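Skesden tabletop sorting kit, two months in
By Santeri Mäkelä
March

The Skesden kit is sold by Zanico as a pick-and-place starter for small benches. You get the controller, the software license and a set of finger tips for $700. Arms are extra, and it will run 2 of them from one controller.

Setup took an afternoon. The manual is thin on calibration, and I had to redo the table height twice before the fingers stopped pressing into the surface. After that it held its settings well, even when the power was cut overnight.

I ran it mostly on wrapped candy, a fair test for any gripper. Twisted ends fold over, shiny wrappers confuse the vision, and the pieces never lie the same way. Out of 229 picks I logged, roughly 100 needed a second try. The narrow fingers do better on small pieces. The wide ones are easier to aim but push things along the table first.

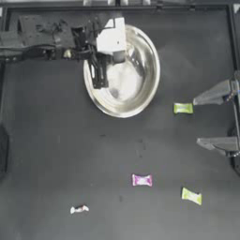
Dumisani Coetzee told me the steel bowl was my mistake – he switched to a matte plastic one and his retries dropped by half. I have not tried that yet.

The software is slow to load and the stop button is buried in a menu. Fix those and I would recommend it without much hesitation. For now, buy it if you have time to tinker.

Comments

Cotness: Does the license cover a second bench? Zanico never answered my email.

Salminen: Mine lost its calibration every time I unplugged it. Check your firmware version.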